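February
By Gladys Mugo
2 min read

The Bastlow Kitchen Scale

I've been on and off one eating plan or another since college, and I always quit at the same spot: the measuring. So when my friend Kipchumba Khaemba handed me a Bastlow and told me to just weigh my breakfast for a while, I rolled my eyes (and then I ordered a case of them for the shop, so there you go!).

It's a flat little scale with one button. You put your bowl on, tap the button to zero it, and pour. It reads in grams or ounces, and you hold the button down to switch. No app, no account, no cheery message when you skip a day - I can't tell you how much I love that last part.

I weighed my usual cereal the first morning and it was 55 grams. The box calls 38 a serving. I ate all of it anyway and felt fine, but now I know, and I've stopped being mad at my jeans.

The Bastlow takes two AAA batteries, which come with it. The top wipes clean with a damp cloth. Please don't put it in the dishwasher - I have done this, and it was a sad evening.
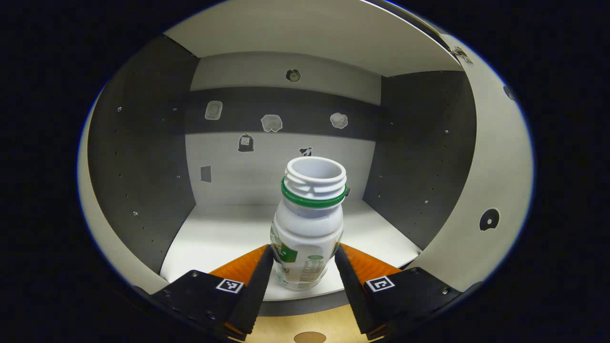
It does shut itself off after a couple of minutes, so if you're a slow pourer or you stop to yell at the dog, you'll have to start over. Kipchumba says that's my problem and he's probably right. If you want a scale that stays on until you tell it to quit, look at the Arnora, which is bigger and costs more and takes up half my counter.

We carry the Bastlow in white and in dark blue, item number 3847. Blue hides the coffee drips better.

Questions? Write to Gladys at Ogola Kitchen Supply | © Ogola Kitchen Supply | Back to top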